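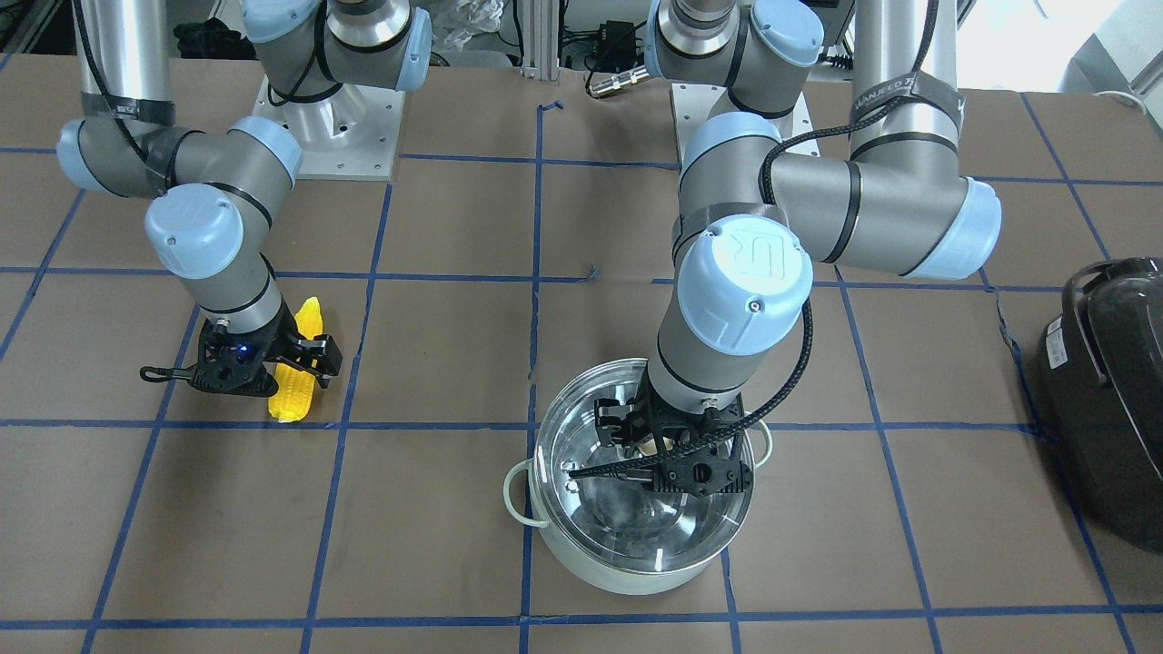
Ear of yellow corn on the gridded table.

Zilludar Stored Grain Pest Project
Progress report to the Workneh Fund
Prepared by Maya Fakhoury, project lead
24/03/2024

Background

The grant pays for two years of work on insect pests in farm-scale grain storage, mainly Indian meal moth, maize weevil and red flour beetle. The farms taking part store corn in metal bins, in older wooden cribs, or in both. Most of them had been treating on a calendar schedule, whether or not insects were present. We are testing whether regular trapping and better bin cleaning let them treat less often without losing more grain.

This report covers the first winter season. The previous report dealt with farm recruitment and the purchase of traps, and we have not repeated that material.

Trapping

Traps are in place on 6 farms. Each bin has pheromone traps for moths in the headspace and probe traps pushed into the grain surface for beetles and weevils. Cribs have sticky traps along the inside walls and crevice traps at floor level. Soledad Abernathy checks all of them on a fixed route and brings the catch back for sorting.

Total catch for the season was 3,186 insects, all species together. Red flour beetle made up the largest share, followed by maize weevil. Moth numbers were low, as expected in cold weather, and should climb once the headspaces warm up. We also found sawtoothed grain beetle in bins where we had not planned to look for it, and it has been added to the recording sheet.

The cribs produced more weevils than the bins did. Old grain packed into the gaps between floorboards seems to be the main source. On the Prurnulis farm we lifted part of the crib floor and found live adults and larvae in a layer of dust and broken kernels that had probably been there for several seasons. The owner has agreed to let us clear the rest before the next harvest goes in.

Cleaning and sealing

Two of the farms have finished the full cleaning program, which means sweeping and vacuuming the empty bin, clearing under the perforated floor where it can be reached, removing spilled grain within the yard, and sealing gaps around doors and augers. The others have done part of it. The space under the floor is the hard part. It takes a long day, needs a second person for safety, and on one bin the floor panels had rusted to their supports and could not be raised.

Desmond Schumacher has written a short cleaning guide for growers. It was tried out on the first farms and then cut by half after they told us it was too long to read in the yard. The revised version is going to all participants.

Treatment

No farm fumigated during the period. One bin came close to the action level for weevils, and we advised the owner to run the aeration fans on cold nights and check again. Catches fell over the following checks. We would not draw much from a single bin in a cold spell, and it will be watched closely in spring.

Diatomaceous earth was applied to bin walls and floors on the farms that asked for it. Application was uneven in the first bins — the hand duster clogged in damp air — and we have switched to a powered unit borrowed from Grurnent.

Problems and delays

Snow closed the route to the northern farms for a time, so one set of trap checks was missed. The gap is marked in the data and has not been filled with estimates.

Temperature cables failed in one bin. The supplier is replacing them, but there will be no temperature record for that bin for most of the winter.

Identification is slower than planned. Birdie Calloway does all of the sorting, and confused flour beetle and red flour beetle have to be separated under the microscope. Dolores Holloway is being trained to share this work and now handles the moth traps on her own.

Budget

Spending is in line with the plan except for travel, which is over because of the longer winter route. Trap costs came in lower than quoted. We ask permission to move $4,000 from the equipment line to travel. The total would not change.

Next period

Trap checks will become more frequent from May, when moth flight picks up. We will finish the Prurnulis crib floor, complete cleaning on the remaining farms as their bins are emptied, and begin taking grain samples for damaged kernel counts. Raw trap data can be sent to the Fund on request.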